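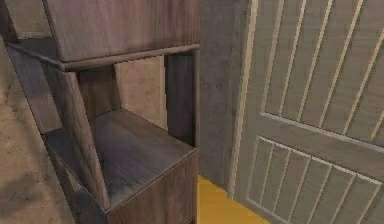

I bought the Avholm cabinet in April, after the old one in the back hall gave up at the hinges. It cost 300 with delivery and came in 2 boxes. I put it together alone, though a second person would help when it's time to stand it up.

The instructions are clear enough until page 17, where the drawing for the back panel is printed so small I had to use my phone to enlarge it. The screws are sorted by bag. Two of the shelf pins were missing. Prellcombe, the store I ordered from, mailed them out free and they fit.

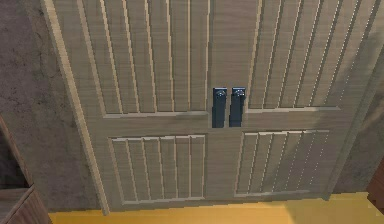 The doors took the longest. They need a lot of adjusting before they line up, and the hinge screws are soft, so use a hand screwdriver. Once set, they have stayed put.

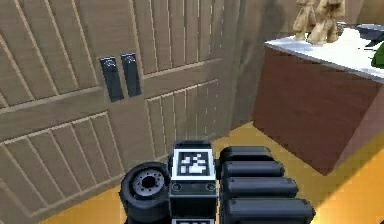
Setiawan, Brumevville

Shelves hold canned goods and a stand mixer with no sag so far. The finish wipes clean but shows scratches - I already have one near the bottom. It's a solid cabinet for the money, and I'd order it again if they fixed that drawing.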